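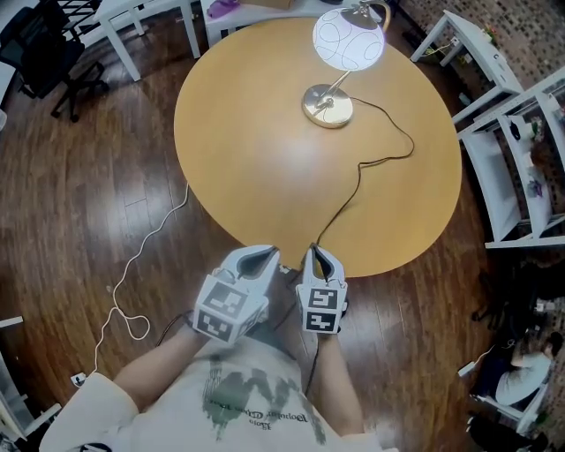 Lamp cords: a few tidy habits

Now that the evenings are drawing in, more of us are switching on table lamps in the shared rooms, and the office has had several questions about cords. These notes apply to the Kirkeck rooms as well as the main building at Plonitdale.

Put the lamp where you want it before you deal with the cord. On a round table there is no back edge to hide things behind, so choose the side nobody sits at and bring the cord down there. A lamp with a heavy round base can go fairly close to the rim, but leave at least 30 centimetres if people will be working at the table.

Let the cord lie in one loose curve on the tabletop. Don't wrap it around the base or the neck. If there is too much of it, gather the extra under the table and hold it with a fabric tie. Wire ties are not to be used.

On the hardwood, run the cord straight to the closest outlet. If it has to cross a spot where people walk, move the table instead. Please don't tape anything to the floor. The finish was redone in August at a cost of $1,750 and tape lifts it.

Glass shades should be dusted with the lamp off and the bulb cool. A dry cloth is enough. For brass, use the same cloth and skip the polish, as it leaves a grey film around the joins.

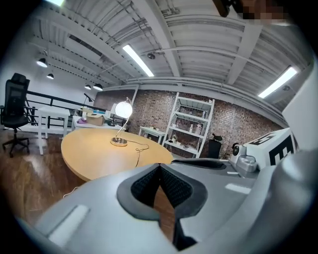
Table lamp switched on, with the brick wall and white shelving behind.

The ceiling tubes can stay off if a lamp gives you enough light to read by. Some members find the overhead lights harsh late in the day, and others can't do close work without them, so ask whoever is sharing the room with you.

We have roughly 71 fabric ties left from the Nogueira order. They are in the top drawer at the front desk, and you can take 2 per lamp. Rakerier has been asked to quote on longer cords for the rooms where the outlets are badly placed. Prices will be in the next newsletter.

Report a frayed cord or a loose plug to the office the same day, and leave the lamp unplugged with a note on it.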